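Home | News | Meetings | Allotments | Contact

Murbridge Garden and Kitchen Society
Minutes of the February meeting, held in the reading room on Sunday at 3:00 p.m.

1. Opening
The chair opened the meeting at 3:05 p.m. and welcomed two new members from Clulmont. Apologies were received from three members. The minutes of the last meeting were read and accepted with one correction: the word "leeks" in item 4 must be "beets".

2. Money
The balance of the society is 1033 dollars. From this we must still pay 169 dollars for the rent of the reading room. One member asked why the rent is higher than last year. The secretary answered that heating is now included in the price. The report was accepted.

3. Water on the lower plots
The water pipe at the lower plots has again a leak near the second tap. The members discussed if we should repair it one more time or put a new pipe. A repair was offered for 131 dollars by Dehghan Plumbing. A new pipe would cost 400 dollars, but the work would include both taps. After a long discussion it was voted to take the new pipe. Two members voted against and asked that this is written in the minutes. The work should be finished before the water is opened again in spring.

4. Seed order
The common seed order goes this year to Drinotus Seeds. Members who want to take part must give their list to the secretary before the end of the month. Peppers were discussed the most. Several members said that the sweet peppers stayed green last summer on the upper plots, where the wind is strong. It was suggested to start the seeds indoors earlier and to choose kinds that ripen in a short time. The yellow bell pepper will be ordered again, and also one small red kind. 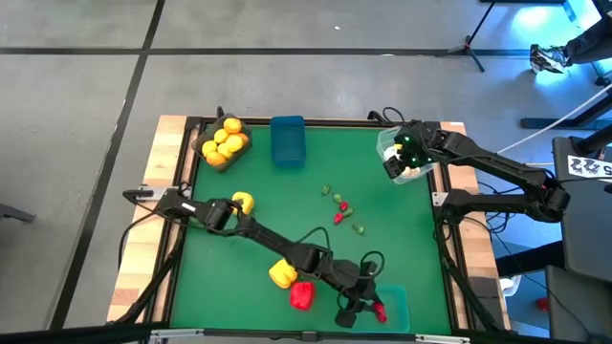
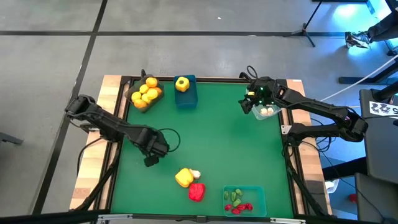

One member offered to share a heated seed tray with anybody who has no warm window. The tray will stay at the reading room, on the shelf near the door, and must not be moved during the night. It was agreed that tomatoes will not be in the common order, as most members keep their own seed.

5. Compost
The gate to the compost area was left open several times. Please close it also when you go out only for a short moment. Cooked food must not be put in the bins. The question of a third bin was moved to the next meeting, when we will know the price of the boards.

6. Spring lunch
The lunch will be in the reading room, as last year. Each household brings one dish and its own plates. A list will hang by the door. The members from Clulmont offered to bring bread.

7. Other matters
The long ladder is missing from the shed. Who has borrowed it is asked to bring it back. A key to the shed was found under the bench and can be collected from the secretary.

The meeting was closed at 4:40 p.m. The next meeting is in March, at the same hour.

Written by the secretary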